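Leasing and Property Coordinator - Fleltard Commercial Real Estate

Full time, based in our office on the second floor of Zelten Plaza

Fleltard is looking for a friendly, organized person to help us lease and look after our small group of neighborhood shopping centers. We own and manage 5 centers, the largest of them Zelten Plaza, and between them we have 83 storefronts and office suites. Most of our tenants are the kind of businesses you would expect to find close to home: a dry cleaner, two dentists, a tax office, a shop that repairs sewing machines, and a good many places to eat. Some of them have been with us for 14 years or more, and we would like to keep it that way.

The job is open because Mimoza Spahić, who has held it since we bought Zelten Plaza, is moving up to run the whole leasing side of the company. She will be your manager, and she'll be down the hall when you can't find the key to the electrical room (it happens to all of us).

We are a small office and we eat lunch together most days, usually in the break room and sometimes at the Triệu bakery downstairs when the weather is bad and none of us packed anything.

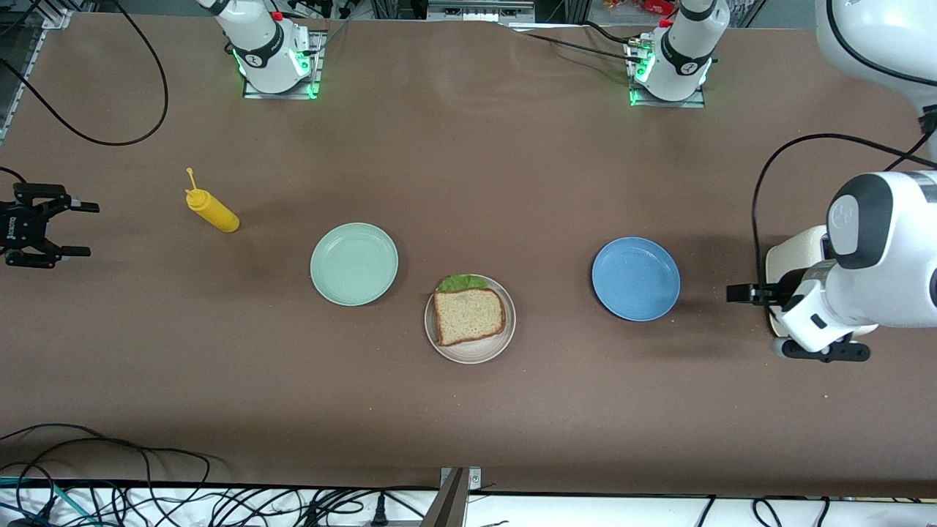

Lunch, the simple kind.

What you'll be doing

You will be the first person to answer when somebody calls about a vacant space. That means showing suites, explaining in plain words what the base rent covers and what it doesn't, and following up afterward in a way that doesn't make people feel chased. You'll keep our listings current, with the right square footage and the right photos, and you'll help prepare letters of intent and lease packets for Mimoza to review.

The other half of the work is the buildings themselves. You'll walk each center every other week, take note of burned-out parking lot lights, clogged drains and faded striping, and get bids from our regular contractors. At Clirura Square, the oldest of our centers, we are partway through replacing the storefront awnings, and you would be the one letting tenants know which days the sidewalk in front of them will be blocked. They appreciate a call more than an email - Clirura tenants especially.

There is paperwork, of course. Insurance certificates expire, suite numbers change, and every January we send out the yearly reconciliation of shared costs, which brings a lot of phone calls. Patience is a great help that month.
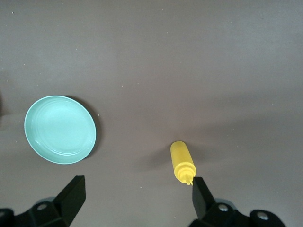
Who we'd love to hear from

We would like you to have a year or two of experience in an office where you dealt with the public. Real estate experience is welcome, and so is time spent in retail, restaurants or a bank branch. If you have a real estate license, wonderful. If you don't, we'll pay for the course and the exam once you've been here six months. You'll need a driver's license, comfortable shoes and a fair grasp of spreadsheets.

What we offer

A salary based on experience, plus a leasing bonus. Health and dental coverage from your first day. You'll start with 16 days of paid vacation, and the office closes early on Fridays before holiday weekends. Mileage between centers is paid at the end of each month.

How to apply

Please send a resume and a short note about yourself to Misaki Onishi, our office manager, by 3rd June, or drop them off at the front desk if you're passing by. The note doesn't need to be formal. Tell us about a shopping center you like and what you would fix about it - we enjoy reading those. Misaki answers every application, and first interviews will be held at Zelten Plaza with a walk around the property included, so please mention it to her if you need any arrangements made for that part.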